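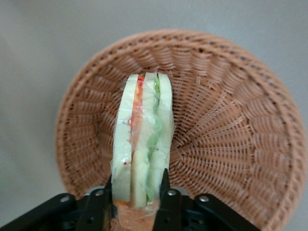
Bench notes, Aug 11, 2024: Folliter runners, coated vs. plain

Picking up from the pages Crescencio Figueroa left when he moved over to the Sotomayor rink. The question is still the one the Folliter rep put to us in January: does the dark coating on their goalie and player steel hold an edge longer than the same steel with no coating? The flyer says yes and gives a graph with no units on the side axis. I don't trust a graph with no units.

What I had to work with

Four pairs of runners, two coated and two plain, same length, same holder. Folliter says they come from the same batch of steel. I only have their word for that. Hardness marks from the tester came out close enough that I can't tell them apart, but our tester is old and I wouldn't bet money on it in either direction.

All of them ground on the Stistus at a half-inch hollow, then finished by hand with the 400 stone and a drop of oil. Same profile on everything. I checked the edges for level before each skate and redid one left runner that was high on the outside. That was my fault, the holder wasn't seated.

Skaters were two of the junior defensemen, same drill sheet, 30 minutes each time. Stops on both sides, crossovers, tight turns, backward starts. They swapped runners between sessions and weren't told which were which. That last part is weak. The coating is dark and the plain steel is shiny, and a skater who looks down while tying up can see it. I put marker on the plain ones for the second round. It rubbed off before they were back on the bench.

What the skaters said

First round, both liked the coated ones better. "More bite." Second round, one of them said the plain pair had more bite, and the other said there was no difference and asked if he could go home. I'm not going to write that up as a finding. Feel is mostly how fresh the ice is and whether your laces are right. Crescencio's notes from last season have the same kid calling the same pair of skates dull and sharp within one practice.

What the edges said

Fingernail test at toe, middle and heel after each session, then the loupe, then a paper cut test on the clamp.

Plain: small burr on the inside edges after the first session, mostly just ahead of the heel. Some rounding at the middle by the end of the second.

Coated: almost no burr after the first session. I got interested there for a minute. After the second, rounding at the middle that I could not tell from the plain pair without looking at the sides of the blade to see which one I was holding.

That makes sense if you think about where the coating is. We grind the bottom of the blade. The grinding takes the coating off the bottom, hollow and all, every single time. What's left is coating on the sides, right up to the edge. It may slow down a burr rolling over. It may help with rust, and I'd believe that sooner than anything else in the flyer. But the part that touches the ice is the same steel on both pairs as soon as we've sharpened them once.

Asked the rep about this on the phone. He said the benefit is "in the whole blade." I asked what that meant and he said he'd send something. Still waiting.

Things that could be wrong with my test

Two skaters is not enough. Both are light kids and neither of them stops hard on the left side, so the left outside edges barely got used. A heavy forward might chew these up in a way that shows a difference.

The wheel on the Stistus was dressed partway through. I did it between the first and second rounds, so at least each round was cut with the wheel in one state, but the two rounds shouldn't be compared with each other. Crescencio would have dressed before every pair. He's more patient than I am.

Ice was softer for round two. The plant was running behind and the corners were wet. Soft ice is easy on edges, and that helps whichever pair looks worse.

Going back through the old book

I went through the shop log to see if we had anything better sitting there already. There are 1,644 sharpenings in it since we started writing them down properly. The column for steel type is blank on most of the pages, or says "same." So a lot of numbers and no answer. Where steel is filled in, the coated blades do come back less often, but those belong to the players who pay more for gear and also own a second set of runners. Of course they come back less. I wouldn't show that to anyone as proof.

From now on the steel column gets filled in. If you don't know, look. If you still can't tell, write "don't know" and leave "same" out of it.

The Fotimberg question

Somebody wrote in the margin that Fotimberg has a coated runner too and that the goalies swear by it. Goalies swear by plenty of things. They also want a flatter hollow and they slide more than they stride, so I don't see how it carries over to what we're testing. If a pair turns up, I'll run it, but I'm not buying one.

Where I'm leaving it

No change to what we tell people at the counter. If they ask, the coating probably helps with rust on skates that get thrown wet in a bag, and drying the skates helps more. I would not tell a parent it saves on sharpening.

Next

— Same test with two heavier skaters, dress the wheel before each pair
— Tape over the sides of the holder so they can't see the color (check it doesn't rub the boot)
— Leave one coated and one plain runner in a damp towel over the weekend, look for rust spots
— Call the rep again and ask what the side axis on that graph is
— Find out who took the good loupe. The one in the drawer has a scratch right across the middle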